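Home | Kits | Work with us | Contact

We use cookies to keep this site running. Accept / Settings

Testers wanted for the Ouali hand-held gripper kit, Ulholm

We're looking for 10 people to try our new teaching kit before it goes on sale in November, and we'd love some of them to be complete beginners! You hold a gripper in each hand and do ordinary household jobs - picking up socks, moving cloths, filling a basket - and the recordings help a robot learn the same moves.

No experience needed. Sessions last 2 hours, at our workshop in Irkell, and we pay for your time and travel. You'll need two steady hands and a bit of patience, as the first few tries feel odd to everyone.

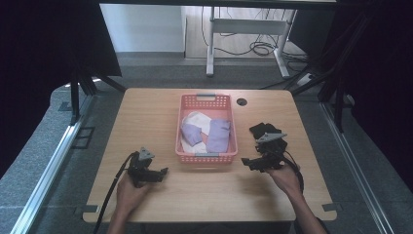 Tell us what annoys you, too. If the grips are too big or the cables get in your way, we want to hear it - the last round of comments changed the handles completely.

Write to Abdelghani Lamrani by August 15, 2026, quoting reference 883.

Comments (2)

Ívar Dalsgaard: Can left-handers apply?

Abdelghani Lamrani: Yes please, we're short of them!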